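Notebook, bench 2, Dreddale workshop
March 1, 2021

Long entry today, so get a coffee first. I wanted to get the pad comparison written down properly while it is fresh, and also leave a few notes for whoever picks up the Calado gripper after me, because I lost most of a morning in October to things that were perfectly well known and simply not written anywhere.

Where we were: the policy trained on the first batch of hand-held demonstrations does nicely on the soft and round things and poorly on anything low, smooth and hard-edged. We had been blaming the policy for this. I went back through the demonstrations themselves and I'm now fairly sure the trouble starts earlier, in our own hands. With the bare fingertips, the person holding the gripper feels the object begin to slide and corrects with a little twist of the wrist. We do it without thinking! The model learns the twist very faithfully, and then the arm performs it whether anything is sliding or not. Once I knew to look for it I saw it everywhere, including in clips I recorded myself and was rather proud of.

So the question for this round was whether a grippier, softer pad on the inner faces would take the twist out of the demonstrations, and whether the policy would follow. Plan was 300 demonstrations with the old tips and 300 with the fuzzy black pads, same tabletop, same objects, same two of us taking turns so that neither set is all one person's habits. I kept the Kumer logger at its usual settings and trained both for 2000 steps as a first look. That is short, I know, and I would not want anyone quoting these as final.

What I can say so far is encouraging. The twist is nearly gone from the padded set. You can see it in the wrist rotation plots, which are almost flat through the closing phase where the old ones have a hump. The policy trained on that set closes more calmly and squarely, and it hesitates less at the moment of contact. It still misjudges height on low objects, and I didn't expect pads to help with that, so no disappointment there. The one place it got worse is letting go – the fuzz drags a bit on light things and tips them over. I'd like to try opening wider before lifting away, and I've asked for a little more travel on the trigger to make that comfortable.

The approach to the white tray is the one I keep going back to. The corner is chamfered and the rim is stepped, so there are several edges that all look like a reasonable place to aim for, and my own demonstrations wander between them. I would suggest we agree on one approach, fingers open wide and coming in at the corner, and stick to it for a while. It may be a little artificial but at least we'd learn something from it.
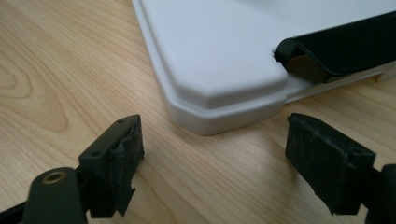
Fingers open at the tray corner, padded tips. Note the fraying along the pad edges.

On the fraying: the adhesive we have from Gesico holds fine on the flat of the pad but lets go along the bottom, and then the fuzz starts to shed. The left one has a loose flap hanging under the mount. I have left it alone for now so the set stays consistent, but please don't trim it halfway through a session, as the wrist camera sees it and I would like the pads to look the same from the first clip to the last. Next pair I'll cut slightly short of the edge and press overnight.

Still to do: retrain both sets for longer, label the release phase separately, and collect another 400 with the agreed corner approach. I also want to swap the pads between two grippers and see how much of the improvement moves with them. Calibration file for the padded tips is in the Calado folder, next to the old one. Please check which one is loaded before you record, I have got it wrong twice already.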